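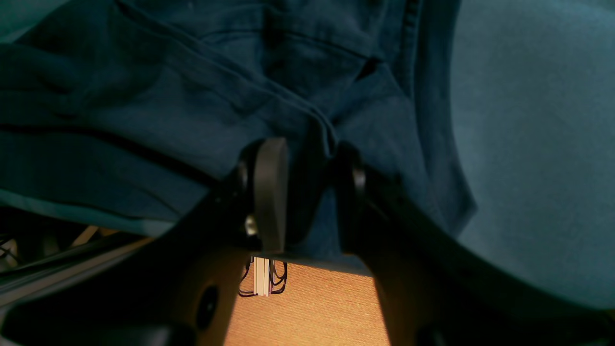
Where should you start when sorting a pile of heavy cotton clothes?
Start with the seams and openings. They tell you which way up a garment is, and the rest of the fold follows from there.

Unit 3: Handling and folding heavy cloth
Grimenow Textile Care, evening course
Handout revised 2023-05-14

Thick cotton and denim do not behave like shirting. A crease made while the cloth is bunched up will stay in it for days. Dark colours such as teal and navy show this more than pale ones, as the raised part of each fold catches the light and looks faded.

Picking up
Take hold of a single fold near a seam and lift slowly. Let the rest hang before you decide what you have got. A curved seam with a slit near one end may be a pocket opening, but feel it before you rely on it. Some jackets have a shaped panel in the same place.

Do not pull on the pocket edge itself. The stitching there takes enough strain in wear.

Laying out
Put the garment face down on the table and smooth it from the middle towards the sides. Long diagonal creases usually mean the two halves are twisted against each other. Lift one end, shake once and lay it down again. Pressing on top of a twist only sets it.

Folding
Trousers: seat to seat, then in half, then in thirds.
Jackets: sleeves across the back, then in half from the hem.
Overalls: straps inside the bib – buckles mark the cloth if they are left underneath.

Stacking
The Flurkon shelves in the practice room are 64 cm wide and take two stacks side by side. Keep the folded edge to the front. Heavy items go at the bottom.

For next time
Bring one heavy cotton garment of your own, washed and unironed. We will do pockets and linings first, then go on to the Drosulus notes on storage. Read the first section if you have time, and leave the tables for February.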